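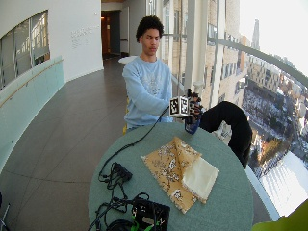

Tapley Linen Hire: Customer Systems Support
Ticket status: Closed
Category: Gaseo ordering portal / product sizes / round cloths
Raised by: Glenys Clegg, Kandudstead
Assigned to: Ute Lenz, Odthorpe
Priority: Normal, raised to High on the second day

Original report

We hire round tablecloths through the Gaseo portal for events held at our Kandudstead site. When an order is placed by table size, the portal is meant to work out the cloth required and add it to the basket. For our September order it has chosen a cloth that is too small. The confirmation lists the cloth as suitable for the table entered, and no warning was shown at any stage.

The order was entered in the same way as our previous orders, using the saved template "Rounds, full drop". I have checked the template and it has not been altered by anyone here. The printed confirmation and the delivery note agree with each other, and the goods supplied match both. The warehouse has therefore sent what the portal asked for, and I do not wish to make a complaint against the warehouse.

Please advise whether the remaining lines on the order are also affected. We have a further delivery booked and would prefer to correct it before it leaves Odthorpe.

First response, 9.40 am

Thank you for your report. The order has been placed on hold pending investigation. No hire charge will be made for the period of the hold. Please could you supply:

the table size as typed into the portal, including the unit;
the drop selected (lap, half or full);
the browser in use when the order was submitted;
the account name shown at the top of the page.

Please do not delete or re-save the template in the meantime, as this will overwrite the stored values.

Customer update, 11.15 am

Table size typed as 56, with inches selected. Full drop. The account name is Kandudstead Events and the order was placed from the office computer, which uses the same browser as before. I attach the confirmation. I also note that the size box on the review page now reads in centimetres, although the figure in it is still 56. I did not notice this at the time.

Investigation, stage 1

The fault was reproduced on the test version of the portal. A template saved in inches before the last portal update was opened, and the order was continued without changing any field. The review page displayed the original figure against the new default unit. The cloth calculation then used the centimetre value and returned the smallest round cloth in the catalogue.

A new order typed in full, without a template, gave the correct cloth. The fault is accordingly limited to saved templates. Square and banqueting cloths were tested in the same way. Both were affected where the template had been saved in inches, although on banqueting cloths the portal displayed "no match" and stopped the order. 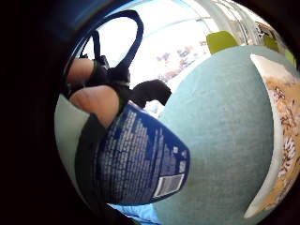 Ute Lenz asked whether the colour and fabric choices held in a template were also being reset, as one earlier ticket had mentioned a swatch code going missing after the same update. She requested that this be ruled out before any correction was released.

Investigation, stage 2

Swatch codes were compared before and after the update on 28 saved templates. All codes were carried over correctly. The earlier ticket concerned a fabric withdrawn from the catalogue, for which the portal now leaves the code blank. That matter has been returned to the catalogue team and will not be dealt with under this number.

The unit field was missing from 13 of the templates examined. Each of these had been created under the old account pages. Where the field is missing, the portal supplies its default, and the default was changed from inches to centimetres as part of the update. The release notes mention the change for new orders only.

Internal note, Cyril Nuttall, 2.05 pm

Priority raised to High. There are roughly 400 templates on the live portal and we cannot ask every customer to check theirs. Suggest we restore inches as the default for any template without a unit, and leave the new default in place for everything else. Dispatch to be told to query any round cloth order at the smallest size until the fix is live.

Internal note, Ojārs Sproģis, 3.30 pm

Agreed. Correction written and applied to the test version. Old templates now open in inches, with the unit shown beside the figure on both the entry page and the review page. I have also added a message where the cloth selected is smaller than the table. It can be dismissed, as some customers order small toppers on purpose.

One point outstanding: the PDF confirmation still prints the size without a unit. This needs a change to the print layout and has been logged separately.

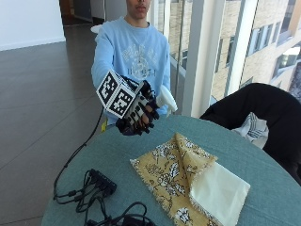 Round table with a teal-green cloth.

Resolution

The correction was applied to the live portal overnight. The customer's template was opened by support and found to return the correct cloth for a full drop. The remaining lines on the September order were recalculated and the revised confirmation was sent to the customer for approval. Replacement cloths were added to the next delivery from Odthorpe at no charge. The cloths already supplied may be returned unused with the same driver, in the bags provided.

Customer reply

The revised confirmation is correct and I approve it. I would ask that the unit be added to the printed version as soon as possible. Our storeroom works from the paper copy and has no access to the portal.

Closing note, Denise Mapplebeck

Ticket closed with the customer's agreement. Credit note issued for the original round cloths. The print layout request remains open and Glenys Clegg has been added to it for updates. Customers who find an incorrect size in a saved template should reply to their order confirmation, leaving the order number in the subject line.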